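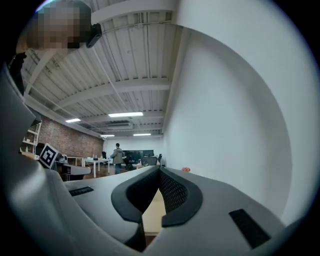
Sorting a big workshop without losing a whole weekend

I love a big open workshop and I will defend mine to anyone, but all that floor has one terrible habit: it fills up! You put a thing down "for now" and by January you are walking around it like furniture. So these are the tricks that have stuck with me, in no special order.

Start with one table and clear it completely. Everything goes on the floor on an old sheet, and only things you used in the last month go back up. It feels silly for the first five minutes and then it feels wonderful.

Wipe the table while it's bare. Warm water with a squirt of dish soap gets most of it, then dry it with an old towel. For glue drips, lay a damp rag on them for a while and go after them with a plastic scraper – an expired store card is perfect.

Screws, washers and other little stuff: jars with lids, and write on the lid AND the side. I only did the lids the first time, then put the jars on a high shelf. Mererid Foulkes laughed at me for a week.

If your ceiling is bare metal decking like ours, the dust loves it up there. Do the beams before you do anything lower down, with a microfiber duster on the longest pole you can borrow. Wear glasses and a dust mask, please. Cover the tables first too, or you get to wipe them all over again (ask me how I know).

Long cords I loop in big easy circles and tie with a strip of cloth. Don't wrap them tight around your elbow, they go all twisty and never lie flat again.

Put tape on the floor where the broom lives. Same for the stepladder and the trash can. Oriana Palma gave me this one and I was so doubtful, but people really do put things back on a taped outline!

Keep one "don't know" box. Only one. When it's full, tip it out and decide, and anything that's still a mystery goes in the scrap bin.

Last thing, sweep toward the door and save the mop for the next morning, when the fine dust has had a night to settle. I use two buckets, one soapy and one plain, and change the plain one as soon as it looks gray.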